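The case for an untidy kitchen drawer

My mother-in-law believes a home should contain one of everything and know where it is. I believe there should be one drawer where nothing is asked to explain itself.

Ours holds 100 elastic bands and a key to a flat in Stestville that we left in February, five years ago. I like it very much.
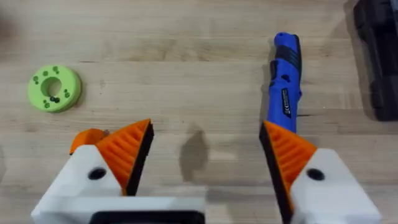 The enemy of the drawer is the organiser. I was lent a book called Firkberg, after its author's summer house, which told me to hold each thing and ask when I last used it. I held a brass hook. I had never used it. I put it back, feeling that we now knew each other better.

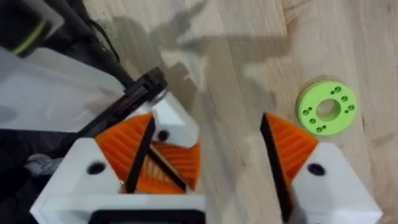 By Impi Ahonen
August 13, 2020

A friend of mine, Fereshteh Taheri, took the book seriously. She bought the Skirkora divided tray, gave every battery its own room and threw out the rest. Within a week she needed a short bit of string, and she had to go to Shahbazi's on the corner and buy a whole ball of it. The ball doesn't fit the tray.
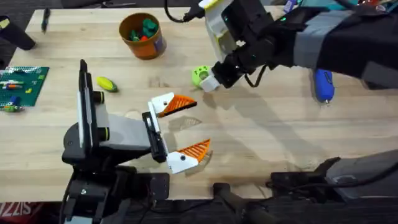 Small blocks in an orange cup, with a black marker for company.

People say the mess weighs on the mind. Mine has never weighed on me, as I keep it shut. What does weigh on me is a label maker, and the look of a guest who has opened the wrong door and found the word "TWINE". 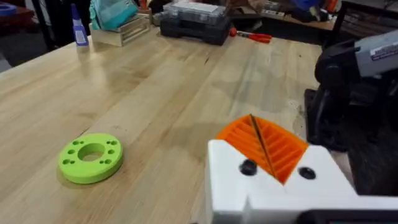

A lime-green ring on the workbench.

I'll give the tidy their due, they do find the scissors faster. I find mine eventually, along with a birthday candle and a foreign coin, and by then I've usually forgotten what I meant to cut.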